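Questions we get by mail about the Reisinger works and the Tanilska branch line. Last updated 15 January 2021.

## Where is the Reisinger works?

On the north side of Tanilska, at the end of the old freight branch. The branch left the main line at Homside, passed the brick kilns and ended inside the works yard. The track is gone between Homside and the kilns. The last stretch into the yard is still there, under a lot of birch and bramble.

## What was made there?

Brake parts and couplings for freight cars, and later also pumps. The foundry was the oldest part. The machine hall and the boiler house were added when the branch line opened.

## Is the site really abandoned?

Partly. The foundry, the boiler house and the engine shed have been empty for years. The office building by the gate is rented out and in daily use, so please don't write to tell us you saw lights on.

## Can I go inside?

Not without permission. The site is private property and the fence was repaired in August. We had written permission for all our visits and we can't pass it on to anyone else. Write to the owner yourself, say what you want to photograph and how many people are coming. A reply can take weeks.

We don't give out information on holes in the fence, open windows or the times the guard comes by.

## What can I see without going in?

More than you might think. The footpath along the Grumidach runs behind the foundry, and from the bridge you get a clear view of the chimney and the shed roof. In winter, when the leaves are down, you can also see the turntable pit. Park at the Homside end. The lane by the gate is narrow and trucks use it. 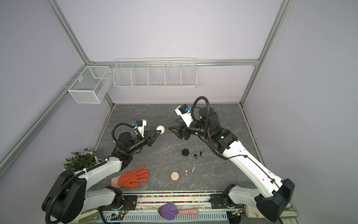

*Two robot arms, the left one holding a small white ball.*

## What is the number painted on the shed door?

It says 323. We first took it for a locomotive number, but the same style of numbering is on other doors in the yard, so it is more likely a building number from the works plan. If you have a copy of that plan, we would like to see it.

## Are there any locomotives left?

No. One small diesel shunter stood in the shed until the scrap dealer came. What remains is 3 flat cars on the siding behind the foundry - two without brakes, one without a floor. None of them can be moved.

## How dangerous is it?

The shed roof is bad and pieces come down in strong wind. The inspection pits are full of water and covered with leaves, so they look like solid ground. The upper floor of the boiler house should not be walked on at all.

## Can I use your photos?

For private use and school work, yes. For anything printed or sold, ask first. The files on the site are reduced. We have larger scans of most of the film shots but not of the slides.

## I used to work there. Are you interested?

Yes, very much. We are missing almost everything from the years after the foundry closed - pay slips, brochures, snapshots, anything. We scan it and mail it back.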